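Werksbesuch bei Mivex: Verpackung und Packplatz

Besichtigt wurden im Juni die Abfüllung und die Musterprüfung des Standorts Votetti. Der Rundgang begann im Rohwarenlager, Dauer rund 2 Stunden. Die Halle ist in 4 Zonen gegliedert: Wareneingang, Abfüllung, Endverpackung, Muster.

Verarbeitet werden bedruckte Flachbeutel und Standbeutel mit 100 g Füllgewicht. Die Folie kommt als Rollenware von Ung und wird vor dem Einsatz einen Tag im Hallenklima gelagert. Nach dem Umrüsten läuft zunächst Leerfolie durch, bis Druckbild und Siegelnaht zueinander passen. Laut Tafel am Schichtplatz lag der Ausstoß der Vorschicht bei 3.010 Beuteln.

Die Siegelnähte werden an Stichproben im Wasserbad geprüft. Auffällig war der Aufwand bei der Etikettierung: Jede Umstellung der Druckvariante verlangt eine Freigabe auf Papier, die anschließend im System Netus nachgetragen wird. Eine direkte Eingabe ist geplant – ein Termin steht noch aus.

Letzte Station war der Musterbereich. Dort geht es um die Handhabung einzelner Packungen, vor allem um bedruckte Beutel mit Schriftzügen, bei denen Knicke im Druckbild sofort stören.
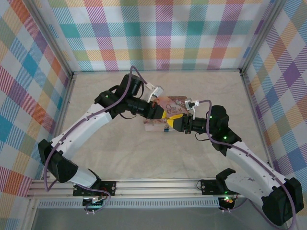

Bedruckter Beutel mit Schnörkelschrift, knapp über dem Boden gehalten.

Für Nachbestellungen von Mustern gilt weiterhin das Formular aus dem Wareneingang. Gehörschutz ist nur in der Abfüllung vorgeschrieben, Sicherheitsschuhe in allen Zonen. Parkplätze liegen hinter Tor 2.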